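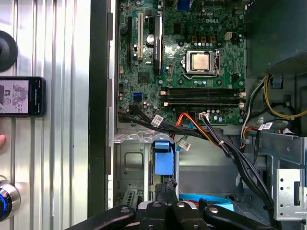

Session 13 - Setting up and looking after the teardown cell

Notes by Torben Kasten for the Urkari lab course. Corrections to Ignacio Arrieta please, he keeps the master copy.

Scope

One cell, Trirari, the bench in room 1416. Arm, multi-finger gripper, wrist camera, desktop tower as the work piece. Last session was planning. Today is hands on: getting the cell ready, keeping it ready, what to do when it stops. No vision theory, that comes in November.

Before power on

Read the log first. If the last entry is red, don't start, go find Ignacio.
Walk the cable from the base to the wrist. Looking for kinks, rubbed spots, a tie wrap that slid.
Bolt heads on the gripper, finger by finger. Paint mark on head and paint mark on housing should line up. If not, write down which one, then torque it. Values are on the card in the drawer, don't go by feel.
Pads: no splits, no grease. Wipe with the lint free cloth, dry.
Wrist camera lens, same cloth but a clean corner.
E-stop. Press it, check the arm won't enable, release. Every time, even if the group before you did it.

Setting the work piece

Tower unplugged from the wall, then hold the power button in for a few seconds. Side panel off. Tower open side up, board facing the camera. We put the panel down next to the case and people use it as a shelf, phones included. Move anything loose before the arm is enabled.

Clamp the chassis, hand tight and then a quarter turn. It should not shift if you push on the drive cage.

Reference points

The cell needs fixed features to work out where the case is. Good ones on the Dell board: the metal frame round the CPU socket, the white latches at the ends of the RAM slots, the blue latch on the drive cage. High contrast and they don't move.

Bad ones: anything on a wire. The white tags on the cable bundle look great to the matcher and they are useless, they end up somewhere else every time a hand goes in. Same for the thin blue SATA cable. Group Trama lost most of an afternoon to this, model looked fine, arm was off by a finger width.

Teach in this order:
Socket frame
RAM latches, near slot then far slot
Drive cage latch
Re-check socket frame. If it drifted more than 2 mm, clamp is loose, start over.

Approach

Come in from the cage side, low, fingers closed. Open only once you are past the metal edge. The drive bay bracket on the power supply side is perforated and a fingertip can catch in a hole, so keep the path well away from it. Wires loop down under the power supply too, treat that whole corner as a keep out zone. Draw it in the software, don't just remember it.

Speed: slow mode until the path has run clean with nothing in the grip. Then and only then try a latch.

RAM latches push outward. Low force. If the latch doesn't go, back off and look at the camera view, do not raise the limit. A broken latch is a board gone and we have few spares.

We don't pull power supply leads with the arm in this course. By hand, cell disabled.

Camera offset

Done when: gripper has been off, camera has been bumped, or the arm lands consistently off to the same side. Takes around 14 minutes if the target plate is clean.

Plate on bench, tower out of the way
Load the offset routine
Let it run all poses, don't lean on the bench
Residual shown at the end. Green, save. Amber, wipe the lens and repeat. Red, the mount is loose, see below

Last save was 27/08/2022, so if the screen shows an older date than that you have loaded the wrong file.

Faults we see a lot

Finger does not close fully. Mostly dirt in the joint. Cell disabled, arm parked, brush it out, move the finger through its range by hand. Still stiff, pin is bent, swap the whole finger. Don't straighten pins.

Finger closes but slips. Pads. Change as a set, mixing old and new gives uneven grip.

Picture on screen jumps. Connector at the wrist. Reseat, add strain relief, then redo the offset.

Arm stops with a force alarm inside the case. Leave it. Look before you press reset, a wire may be hooked round a finger. Disable, free the wire by hand, back out in slow mode along the path you came in on. The automatic home move is NOT safe from inside a chassis, it goes sideways first.

Mount loose. Both screws out, clean the thread, a drop of thread locker, torque, wait, offset.

Shutting down

Arm to park, fingers half open so the springs rest. Disable, then main switch. Camera cap on. Count the screws back into the tray, and the panel goes back on the tower it came from, Villanueva bench has the same cases and they do get mixed.
Log: who, what you changed, what you saw. "All ok" is not an entry.

For next time

Bring the keep out drawing for your own case, one per group. Read the gripper manual, chapter on joint limits. Anyone who missed the e-stop test today does it with Ignacio before touching teh arm.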